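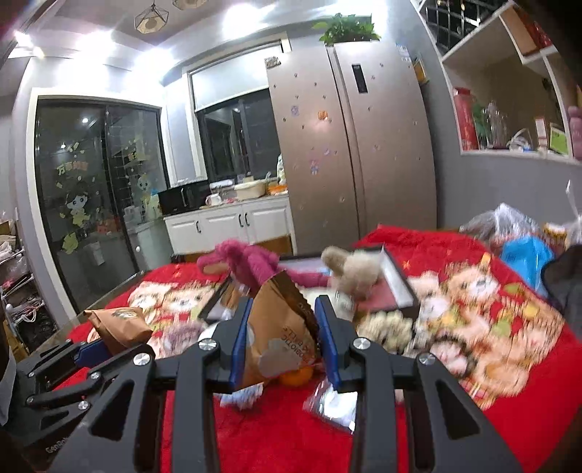 Hand-held grippers used to record household tasks produce more useful training data when the objects are left in a pile than when they are laid out one at a time, according to results released in June by the manipulation group at Stefanou. The group compared two ways of collecting demonstrations for a tidying task and tested the resulting control policies on the same two-arm robot.

The method, named Anau, changes how a recording session is organized. In the usual procedure, the operator sets out a small number of objects with clear space between them, performs the task, resets the surface and begins again. Under Anau there is no reset between demonstrations. Objects go into a heap on the work surface, and each demonstration starts from whatever arrangement the previous one left. The session ends when the heap has been sorted into its containers.

The objects were chosen to be difficult to grasp: plush toys, fabric hair accessories and snack packets with sealed edges. None of these keeps a fixed shape. A packet folds along its seam when pressed, and a scrunchie can close up or open into a ring depending on where it is picked up. Surface coverings were ordinary blankets and table cloths, many of them with large printed figures, so that the vision system had to separate real objects from pictures of objects.

Operators worked with one gripper in each hand. The finger pads were blue in every session, which made the contact area easier to find in the video. The recorded signals were wrist video from both grippers, finger opening, and the position and orientation of each gripper over time. No force sensing was used. The report says force readings were left out to keep the tools light enough for sessions of an hour or more.

The group collected 400 demonstrations under each procedure in 13 homes. The homes were recruited by Ellano, which also supplied the operators and scheduled the sessions. Two policies with the same network architecture and the same training settings were then trained, one on each set.
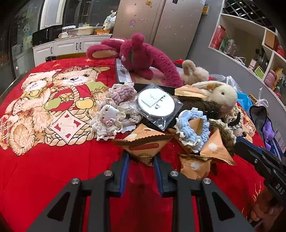
Both policies were evaluated on pick-and-place trials in homes that did not appear in the training data. Each trial began with a heap of mixed items and a written instruction naming one item to remove. A trial was scored as a success if the named item reached the container and no other item left the surface. Attempts that moved a neighboring item without lifting it were logged separately.

The policy trained on Anau data completed more trials in every object class. The gap was largest for thin packets lying partly under another item. In those trials the baseline policy usually closed on the middle of the packet, where the film slid between the pads. The Anau policy more often moved to a corner or a sealed edge, closed there, and lifted at an angle. The authors attribute the change to the larger share of demonstrations in which the middle of the packet was blocked and the operator had to use the edge.

For plush toys the difference was small. Both policies could lift a soft toy from almost any approach, and most failures came from a limb or ear catching on another object during the lift.

Use of the second arm also changed. In the Anau sessions operators often held the heap in place with one gripper while pulling an item free with the other. The trained policy reproduced this behavior without a separate label for it. The baseline policy kept the second arm parked in most trials, as its training data gave little cause to use it.

Collection speed was a secondary result. Removing the reset step let operators record more demonstrations in an hour, but the recordings needed more work afterward. Sessions had to be cut into separate demonstrations, and the cut points were not always clear when an operator released one item and reached for the next in a single motion. The group wrote a segmentation tool that proposes cut points from the finger opening signal. A reviewer then accepts or moves each one.

The report lists several limits. Tracking of gripper position degraded when the heap filled most of the wrist camera view, and 6 sessions were discarded for that reason. Windows and glass doors in the background also caused drift during evening recordings, when reflections of ceiling lights moved with the camera. Transparent sleeves and clear packets remained the weakest class for both policies. The Anau policy failed on them most often by closing above the surface of the sleeve.

A further test looked at data volume. The group retrained the Anau policy on progressively smaller subsets and found that performance held until the number of homes dropped below 8. Cutting the number of demonstrations while keeping all the homes had less effect. The authors take this as a reason to spend collection time on additional homes before adding sessions in homes already covered.

The robot used in the evaluation was assembled by Prernia and carries the same finger geometry as the hand-held tools, so that no conversion of grasp width was needed. The group has not tested whether the result holds for grippers with a different finger shape.

The segmentation tool and the session instructions given to operators are to be released with the report. The video will follow after review for personal items visible in the homes. A second round of collection, covering laundry and kitchen drawers, is in preparation.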